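April, late, kitchen table

Can't sleep so writing this down while I still have it straight. Helicopter went over again at 2 and then a second time, lower. Light came right through the blinds on the stairs. I thought it was somebody's car at first.

OK from the start.

Came home from work the usual way, past the Trovanov lot, and the whole end of Grusard Street was taped. Four patrol cars, maybe five. One ambulance with the back doors open and nobody in it. Parked by the laundromat and walked. Officer at the tape asked where I lived, I said 634, he said ID, I said it's in the car. Walked back to the car. Walked back again. He didn't even look at it the second time, just lifted the tape.

Somebody broke into Vasiliauskas. The jewelry repair place, not the bakery with the same name. Middle of the afternoon, store open. Two men according to the woman at the laundromat, three according to the man who was in line behind me at the tape. The police aren't giving a number. What they did say, on the late news, was that a clerk was hurt and taken to the hospital and is expected to be OK, and that they're looking for whoever did it and a gray car. That's it. "A gray car." I have a gray car. So does half the block.

The clerk must be the younger one who does the watch batteries. Or the new one, I don't know her. Nobody on the street knew for sure and everybody was saying it like they knew. I kept quiet becuase I only ever go in there for straps.

Things I saw myself, so I don't mix them up later with things I heard:

The front window of the store is whole. Door is whole too. It was the glass counter, you could see in when they had the door propped.

One shoe on the sidewalk with a little yellow marker next to it. Brown, lace-up. Could be anybody's.

A man with a dog arguing about the tape.

Our mail carrier's cart standing on the corner by itself. That scared me more than the rest until I saw the carrier sitting on the steps across the street, talking to an officer, drinking water.

Things I heard:

That they went down the alley behind our building. That they didn't. That the car was waiting on Mutisby Avenue. That there was a shot. I asked on both sides about the shot and nobody I talked to heard one personally. The news didn't say anything about a shot.

Detective came to the door right after dinner time, except there was no dinner yet. Polite, tired, wet shoes. Wanted to know did I have a camera on the back door. No. Did I know who did. Told her second floor has one over the bikes. Was I home at three. No. Did I notice anyone hanging around this week. And then I stood there like an idiot, because yes, maybe? Somebody sitting in a car across from the mailboxes, two mornings ago, engine running. But people sit in cars. I told her anyway. She asked what color and I could not say. I looked right at it! I would have sworn I'm a person who notices.

She wrote it down all the same. Left a card. It's under the magnet with the pizza coupon.

Kept checking the back door after she left. Locked. Locked. Still locked.

Ate a burger at almost ten. Lettuce on the bottom, how I like it. 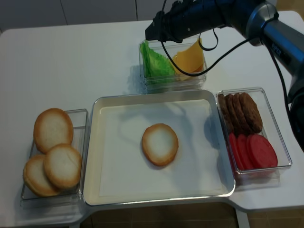
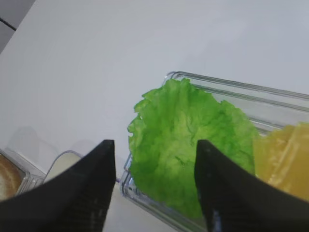
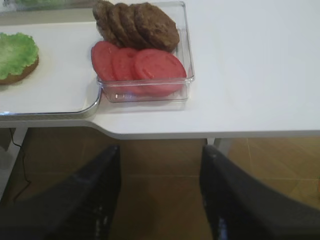

Buns and lettuce.

Next morning, before work

Slept maybe three hours. Tape is gone from our end, still up in front of the store. One patrol car, officer inside with the dome light on doing paperwork. I waved, felt dumb, he waved back.

Somebody swept. The shoe is gone, marker too. There's a square of sidewalk cleaner than the rest and I walked around it.

Checked the news on my phone at the bus stop. Same as last night with one line added, the clerk has been released from the hospital. Good. Very good. Read it twice. Still no names, no arrests, same gray car. They say they took "items from a display case" and no value. The comments under it already have the value, the names, the motive and whose fault it is at city hall. Closed it.

Flyer in the lobby, taped over the recycling schedule. Meeting about safety in the building. Somebody wants new locks front and back, 100 a unit, and somebody else wrote in pen under it NO. Then a third handwriting wrote cameras are 200, split how?? No idea whether that's each or what. I'd pay for the back door. The light out there has been dead since winter and I've complained to management, and I'm going to do it again today, in writing this time, with the date on it.

To do:
call management re: back light
call the detective, the car by the mailboxes, I think it had a roof rack. Almost sure. Say "almost"
move the spare key, everybody on earth looks under the mat
milk
watch strap, somewhere else for now

Lunch

Called the detective. Voicemail. Left the roof rack part and my number and then my number again because I said it too fast. Hung up and wasn't sure about the roof rack anymore. Was it a rack or was it the bus shelter behind it. Now I've put it in her head. Should I call back to un-say it? I'd sound like a crank.

Management says a work order is "in the system." Asked for the number of the work order. Long hold. There was no work order. There is one now.

Evening

She called back. Nicer on the phone. Said a not-sure is fine so long as I say not sure, and that they've got video from a couple of places already and are going through it. Wouldn't say which places. I didn't push it. Asked was it safe to use the alley, she said use the front for a while if it makes me feel better, which I guess is what they'd say to anybody.

Store had its lights on when I came by. Closed sign, but someone in the back, moving around, and a sheet of brown paper over the part where the counter is. Flowers on the step, two bunches, grocery store kind with the sticker still on. I don't know who starts that. Nobody died. Still, I stood there a minute and thought about going back to the laundromat side to get some, and then it started raining and I went home.

Took the front way. Man with the dog was in the lobby reading the flyer. He says the car was blue.

No helicopter so far tonight. Door locked, chain on, spare key is in the oatmeal can (write that down somewhere that isn't here). Forgot the milk.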